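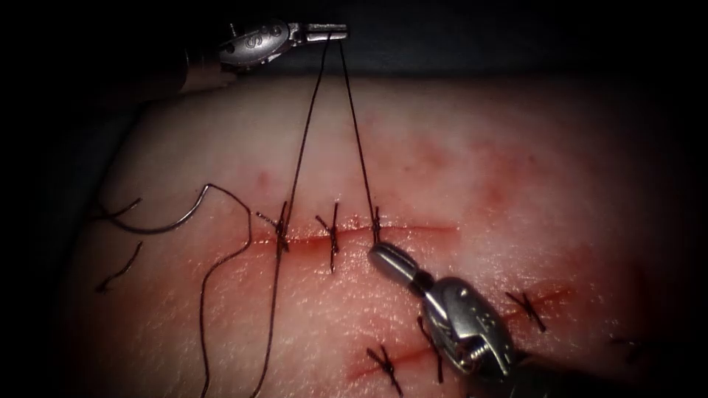 Fotos: Bildarchiv Clumeo

Vom Faden her gedacht
Wie der Klinikverbund Flaltadau den Bestand an chirurgischem Nahtmaterial neu geordnet hat

In der öffentlichen Wahrnehmung des Krankenhauses kommt der Faden kaum vor. Über Bettenzahlen, Großgeräte und Bauvorhaben wird in den Aufsichtsgremien ausführlich beraten; das Nahtmaterial erscheint im Wirtschaftsplan als Unterposition des medizinischen Bedarfs. Im Klinikverbund Flaltadau umfasste diese Unterposition bei der letzten Inventur 747 verschiedene Artikel. Sie unterschieden sich nach Material, Stärke, Länge, Farbe sowie Form und Größe der Nadel, nicht selten aber auch nur nach der Packungsgröße.

Gewachsen war dieser Bestand über Jahrzehnte. Jede Abteilung hatte ihre Gewohnheiten, und mit jedem Wechsel in der Leitung kamen neue hinzu, ohne dass die alten aufgegeben worden wären. Geflochtene Fäden lassen sich in der Regel gut knoten, monofile gleiten leichter durch das Gewebe und verlangen dafür mehr Sorgfalt beim Knoten. Resorbierbares Material baut der Körper mit der Zeit ab, nicht resorbierbares verbleibt oder muss gezogen werden. Innerhalb dieser Grundunterscheidungen besteht ein weiter Spielraum, in dem Ausbildung und Erfahrung ebenso viel Gewicht haben wie die Fachliteratur.

Der Verbund hat sich im April entschieden, das Sortiment gemeinsam zu überprüfen. Den Anlass gab eine Auswertung der Verfallsdaten: 3.000 Einzelpackungen waren innerhalb eines Jahres ungeöffnet ausgesondert worden. Die Mehrzahl davon entfiel auf Sonderstärken, die für wenige Eingriffe vorgehalten und in Mindestmengen bestellt werden mussten.

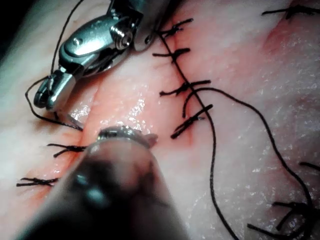 Aus Varkside kam dazu der Einwand, eine Verfallsquote sage wenig über den Nutzen eines Artikels aus. Man halte dort manche Fäden gerade deshalb vor, weil man sie selten, dann aber sofort benötige, und ein Haus ohne Nachbarklinik könne sich auf Leihgaben in der Nacht nicht verlassen. Auch sei zu bedenken, dass die Umstellung auf eine fremde Nadel im laufenden Betrieb Zeit koste, die in keiner Auswertung erscheine.

Der Einwand ist in das weitere Verfahren eingeflossen. Die Artikel wurden in drei Gruppen eingeteilt – Grundsortiment, Fachsortiment und Notfallreserve –, wobei für die Notfallreserve keine Mindestumschläge gelten. Jede Fachabteilung erhielt Gelegenheit, Ausnahmen schriftlich zu begründen. Es gingen 32 Anträge ein, von denen der größere Teil bewilligt wurde, einige mit der Auflage einer erneuten Prüfung nach zwölf Monaten.

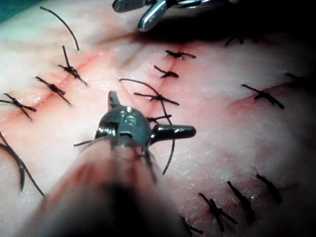 Einkauf und Versorgung

Nach Abschluss der Bereinigung führt der Verbund noch 371 Artikel. Die Belieferung der Standorte übernimmt der Dienstleister Vanags, der auch die Umlagerung zwischen den Häusern organisiert. Packungen mit kurzer Restlaufzeit werden nun dorthin gegeben, wo der Verbrauch am höchsten ist. Das klingt selbstverständlich, setzte jedoch voraus, dass alle Häuser dieselben Artikelnummern verwenden. Allein die Angleichung der Stammdaten hat mehr Zeit beansprucht als die fachliche Beratung.

Schwieriger gestaltet sich die Frage der Beschriftung. Die Stärke eines Fadens wird nach dem hergebrachten System mit Nullen angegeben, wobei mehr Nullen einen dünneren Faden bezeichnen; daneben besteht die metrische Angabe, bei der die Zahl mit dem Durchmesser steigt. In den älteren Schränken des Verbunds fanden sich beide Ordnungen, gelegentlich im selben Fach. 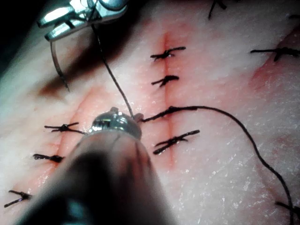 Künftig gilt für die Sortierung einheitlich das hergebrachte System, die metrische Angabe steht auf dem Regaletikett in zweiter Zeile. Die Pflegedienstleitungen hatten sich mehrheitlich für diese Lösung ausgesprochen, weil die mündliche Anforderung im Saal ihr ohnehin folgt. Für neue Mitarbeiterinnen und Mitarbeiter liegt an jedem Schrank eine Umrechnungstafel aus.

Offen ist noch der Umgang mit dem Verpackungsabfall. Jeder Faden ist einzeln steril verpackt, meist in mehreren Lagen aus unterschiedlichen Stoffen, deren Trennung im Operationsbetrieb kaum zu leisten ist. Der Verbund hat das Thema in die kommende Ausschreibung aufgenommen und die Bieter um Angaben zum Gewicht der Verpackung je Artikel gebeten. Die Frist zur Abgabe der Angebote endet im Herbst.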